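Workshop notebook – dye bench
Feb 14, 2019

Long one today, so bear with me. I wanted to get the madder notes down while my hands are still orange and before I mix up the Isdale wool with the Vinda wool in my head (again!). Ramesh has been asking for something he can follow without phoning me, and he's quite right to ask. 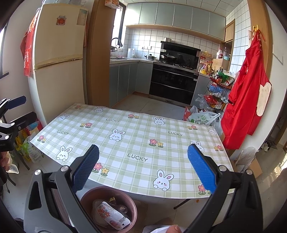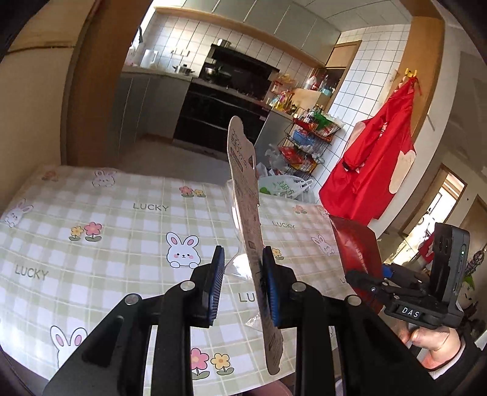
Madder, second bath

Same recipe as the December batch, with the one change Sándor Veres suggested, and I'm so glad I listened to him. I ground the root finer this time and gave it a cold soak overnight before any heat went near it. The liquor was a lovely deep brick color by morning, much richer than last time, and it smelled like wet earth and a little like beets.

Alum at the usual strength, skeins wetted out properly (I left them in the sink while I had my breakfast, which is my idea of patience). The pot took ages to come up and I kept it just under a steam, lid half on. Last time I let it get too hot and the whole lot went brown on me, and I moped for a week.

Results so far

Isdale: a clear, warm red, leaning to orange at the ends where the ties were too tight. My fault, I was rushing. Looser figure-eights next time, 3 per skein.

Vinda: softer and pinker, almost a salmon. It drinks up less color than you'd think for such a thirsty-feeling yarn. I love it and I suspect Ramesh won't.

Weights, for the book: 943 g of dry fiber went in altogether, with 1,000 g of root. That's more root than the Oláh notes call for, but ours is older stock and I'd sooner be generous with it. Exhaust bath is saved in the lidded bucket under the bench – please don't tip it out, it has a good peach left in it.

To do

Wash a snippet of each with the ordinary soap and hang them in the south window for 21 days, half covered with card. Label them in pencil, Ramesh, the pen ran last time.

Ask Drestley whether they still sell the chalk in small bags. Our tap water is so soft that I think a pinch would push the Vinda toward red, and I'd like to try it before the exhaust bath goes moldy.

Scrub the big spoon. It has turned the porridge pink once already.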